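Jan 10, 2025

Ten days into giving up sugar and I have already decided that most of what I've read on the subject is nonsense. I want to get this down while I'm still annoyed, before I either quit or turn into one of those people who posts about it with a sunrise in the background.

For the record, I did not want to do this. The dentist put the idea in my head in December and then the bathroom scale backed her up. I signed up for a thing called Avo, an app that wants you to log every gram of sugar you eat and then shows you a little green tree. If you do well the tree grows leaves. If you do badly the leaves drop off, one at a time, with a sound. I turned the sound off on the first night. I don't need to be scolded by a shrub.

The app gives me 11 grams of added sugar a day for the first month. Where did that number come from? I went through the whole help section and found a page headed "Our Science" with a drawing of a beaker on it. There was a paragraph about ancestral eating. There was a button to buy the paid version. There was no science that I could find, and I did look, because I had nothing to do with my hands that evening except not eat cookies.

What sugar is in

Everything, according to the books, and I'll admit the books have a point there. I spent most of an hour in the Jusville supermarket reading the backs of things. Bread. Mustard. A jar of pickled beets that I have been eating for years as if it were medicine. A bag of salad, in the little packet of dressing that comes with it.

But then the books go from "it's in everything" to "it's poison" in the space of a page, and I start to lose my patience. My grandmother put two spoons in her coffee every morning and a third if the weather was bad, and she lived to ninety-four and could carry a sack of potatoes up the cellar steps at eighty. I know that one old lady proves nothing. I also know that the man on the podcast who says he got his eyesight back after quitting jam proves nothing, and he has a lot more listeners than she did.

The headaches were real, I'll give them that. Days 3 through 5 I had one that sat right behind my left eye. The forum people call this "the flu" and are very proud of it. Somebody wrote that it was the toxins leaving. I had also cut down on coffee that week because I can't drink it without sugar, so it seems to me the toxins may have been a plain lack of caffeine. I went back to one black cup in the morning, which I hate, and the headache was gone by lunch. I wrote this on the forum and got a thumbs down from four different people.

What it's supposed to feel like

By now I should have "clean energy." I have been waiting for it. I got up this morning at the same time as always, feeling the same as always, scraped the windshield, drove in, and at three in the afternoon I wanted a nap exactly as much as I wanted one in November. My skin looks like my skin. My pants are the same pants.

Food does taste a little different, maybe. I had an apple on Wednesday's lunch break - no, it was the day after, I had the soup first and then the apple the next day - and it was almost too sweet. Or it was a sweet apple. There is no way to tell with a single apple, and I'm not about to set up a trial.

Sleep is the one place where I might be seeing something. I've gone through the night without waking up five nights out of the ten. I didn't write down what it was like before, so I have nothing to compare it to except a feeling that it used to be worse. That's the trouble with all of this. You start paying attention on the same day you change something, and then you give the change credit for whatever you notice.

Money

A jar of Samarakoon "no sugar" peanut spread costs more than twice what I normally pay. I bought it. I read the label in the parking lot, which I should have done inside, and the ingredients are peanuts and salt. I could have had peanuts and salt for next to nothing. The lid is nice.

Then there's the Prindasport bar, which the app recommends every time I open it, so I assume somebody is paying somebody. It has 3 grams of sugar and 200 calories and it tastes like a candle that was stored near chocolate. I ate it in the car with the heat on and it didn't soften at all. I finished it, too, out of pure stubbornness, and then I was hungry again before I got home.

If I add up the app (paid version, I caved on day two to get rid of the ads), the spread, the bars, the fancy plain yogurt and the bag of almonds, I have spent more in ten days on not eating sugar than I used to spend on sugar in a month. Somebody is getting healthy off this and I suspect it's their bank account.

Wanting it

I thought cravings would be about hunger. Mine are mostly about boredom and other people. I'm fine at home. There's nothing in the cupboard and I'm too lazy to put my boots on. It's when I'm out and there's something sitting right there, in a nice box with patterned paper under it, that I turn into a six-year-old. Chocolate glaze with colored sprinkles is the worst one for me. I don't even think it's the best donut. It's just the one I always got as a kid, and no amount of reading about insulin makes any difference to that.
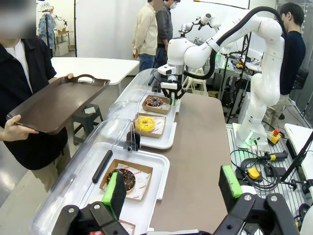
What I'm going to do

I'm going to finish January. I told my sister I would and she has a long memory. After that I don't know. The app wants me to sign up for the year and "lock in my tree," and it keeps telling me that 1111 members in my area have already done it. My area is Jusville and two roads. I'd like to see where they're keeping them all.

What I'll probably keep is the boring stuff. No soda, which I didn't much care for anyway. Plain yogurt, since I've found that I like it with the sour cherries from the freezer. Reading the label before I pay. I'm not giving up birthday cake, I'm not asking a waiter what's in the sauce, and I'm not going to tell anybody at work that fruit is candy. A woman on the forum says that about bananas and she seems to mean it.

Weighed myself tonight after supper, with my slippers on. Down one pound. The slippers are the heavy ones, so it might be two, or I might have been standing wrong. I'll do it again next week in the morning like you're supposed to.

Had the beets with supper. Logged them. Lost a leaf.

Shares: 11

3 comments

beetroot_fan
Make your own pickled beets! Vinegar, salt, a bay leaf, and they keep for weeks in the fridge. I never put sugar in mine and my husband can't tell the difference.

plainspoken
I did a whole year of this and I felt better, but I was also walking to work that year so who knows. I agree on the bars. I had a box of them in the garage and the mice left it alone.

dayfortytwo
You can't judge it after ten days. It takes at least six weeks for your taste buds to reset. Please stick with it and keep an open mind.

Recent entries
The dentist, again
Why I don't trust the bathroom scale
Snow tires, and who to believe about them
A short list of things I bought in December and regret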